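How Does a Hedgehog Get Through the Winter?

Hedgehogs are small, round and covered in prickles, and they can do something amazing. They can switch almost everything off and stay that way for months!

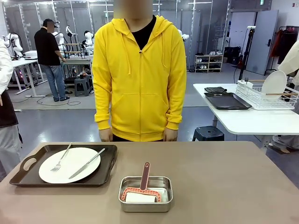

When the weather turns cold, there are hardly any beetles, caterpillars or worms to eat. A hedgehog can't fly somewhere warmer like a swallow, so it saves its energy instead. This is called hibernation.

Getting ready

All through the fall a hedgehog eats and eats. It needs a thick layer of fat, because that fat is its food for the whole winter. Then it builds a nest called a hibernaculum (say it like this: hi-ber-NACK-you-lum). It carries leaves in its mouth, one bunch after another, and pushes them under a hedge or a pile of logs. Then it crawls in and turns around and around until the leaves are packed flat like the pages of a book. What a builder!

Is it just a long sleep?

No, it goes much deeper than sleep. When you sleep, your body stays warm. A hibernating hedgehog gets cold, nearly as cold as the air in its nest. Its heart slows down to just a few beats a minute, and it can go a long time without taking a breath. If you touched one (please don't!) it would feel chilly and very still.

Hedgehogs do wake up now and then, even in the middle of winter. Sometimes they stay in the nest, and sometimes they move out and build a new one. Waking up uses a lot of fat, so it's best to leave them in peace.

Spring at last

When the nights get milder, the hedgehog warms itself up again. It shivers, wobbles to its feet and goes looking for a drink and a big meal. By June many mothers have babies, called hoglets. A litter often has 4 or 5, and their first white spines show up soon after they are born.

Words to know

Hibernaculum: a winter nest
Hoglet: a baby hedgehog
Nocturnal: awake at night

Written by Nneka Balogun
8 Jun 2018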